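Home Tech Desk > Robots & Automation > Reader Questions

Can a Robot Do My Chores Yet? Your Questions, Answered Grumpily

By Khải Sầm
19 Apr 2022

I get the same mail every time a new kitchen robot clip makes the rounds, so the answers are going on one page. They cover homes and small shops. If you run a car plant, you know more than I do.

So can I buy one?

You can buy a machine that vacuums, and you've been able to for years. You can buy one that mows. If you mean a thing with an arm that clears the table, loads the dishwasher and wipes up after, no. There are arms for sale, and some cost less than a used car, but what comes in the box is an arm. Getting it to do your dishes is left to you.

I saw a video of one making breakfast.

So did I. Look for the small print in the corner that gives the playback speed. Then look for a person's hands on a controller, or for a cut between the egg going in and the egg coming out. A clip with none of those is worth your time. Ask how many tries it took anyway.

Pravine says its arm gets dishes right 13 times out of 13. Isn't that good?

It's a short list of dishes. I asked what was in the sink and was told "standard tableware," and I asked whether the plates had been moved between runs and didn't hear back. I'd be more impressed by 1000 tries with a few honest failures in them. If your dishwasher broke one plate in 100 you would send it back, and a plate is about the easiest thing in the kitchen to hold.

What about shops and small kitchens? Surely it's easier there.

Somewhat. The floor is flat, the light stays the same, and the same part shows up in the same place all day. I visited Brandham in February, where a Fukuda cell moves trays from a rack to a belt, and it does that well. It also sits behind a fence, and a man comes over when a tray goes in crooked. The owner is happy with it. He didn't claim it had replaced anyone, and I liked him for that.

Why are chores harder than factory work?

Your house doesn't hold still. The mug is behind the cereal today. The towel is in a heap, and a heap of towel has never had the same shape twice. Some things are clear glass, some are shiny, some bend when you pick them up. People sort this out by touch without thinking, and most grippers have very little touch to work with. I know there are labs doing good work on fingertip sensors. I haven't seen it turn up in anything I could order.

Is picking things up a solved problem, at least?

Picking up one rigid thing, in decent light, with space around it — mostly, yes. I'll give them that. A wide, flat item with a rim is a fair test, and so is what's lying next to it on the counter. Holding the thing is the first few seconds of the job. It still has to be carried past whatever else is out, turned the right way and put down somewhere sensible. Ask to see that part.

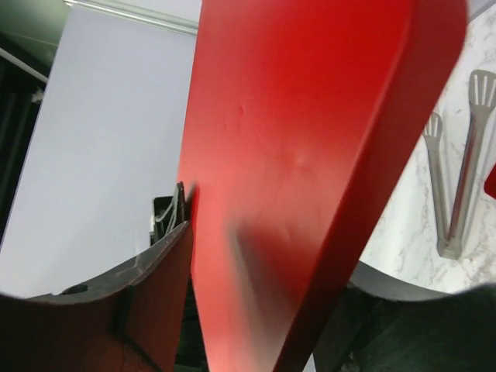
What would change your mind?

One unedited afternoon in a kitchen the company didn't set up. Dinner for four, dirty pans included, and no engineer in the next room. I made this offer to Resus and they said they were "excited to explore it." My kitchen is still available.

Should I wait, or get the arm kit now?

If you like tinkering, get the kit and enjoy it. You will learn a lot and your dishes will still be in the sink. If you want less housework, spend the $2000 on a better dishwasher and a cleaner who comes by now and then.

My mother has trouble with her hands. Is there anything for her?

This is the one I take seriously, and I wish the companies did too. Start with an occupational therapist. Jar openers, lever taps and a rolling cart do more today than any arm I've tried. Some wheelchair-mounted arms are real products and real help, but a trained person should fit them, and you should ask who pays for repairs.

Will you update this page?

When something changes. Send me clips if you like, full length please.

Questions for the desk? Use the contact form | Back to top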